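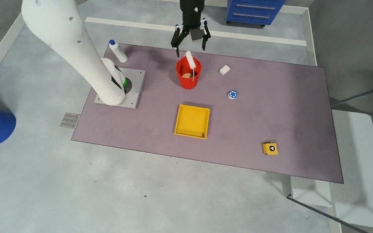
Robotics open day at Hawthorne
Project report by Jade Chisholm and Telmo Alcaraz
16 Dec 2024

We picked the open day for our project as Telmo had never seen a robot arm move up close, and we weren't disappointed! There were 38 of us on the coach and the hall was already busy when we got in.

Our favourite stop was the simulation desk, run by Tania Mollah. She builds the practice world on a computer first: a white arm, a purple mat, a red cup, a yellow tray, a bottle with a blue cap and a few small things to pick up. You can try an idea there as often as you like (she had done 381 runs since November) and no real gripper gets bent.

Telmo had a go at the controls. He chose the little yellow cube and missed it twice, which got a big cheer from the rest of us. Steering from a screen is much harder than it looks, mainly judging how far down the fingers have to go.

Mwanaisha Lukumay then talked us through how a task gets broken into steps: move over, open, lower, close, lift. We wrote ours out on paper and swapped with another group, who found we had forgotten "open".

For our own model we want to try a simple sorting job with two shapes. Océane Beaudoin has offered to look at our plan before we start coding. Parts list and step chart are in the appendix.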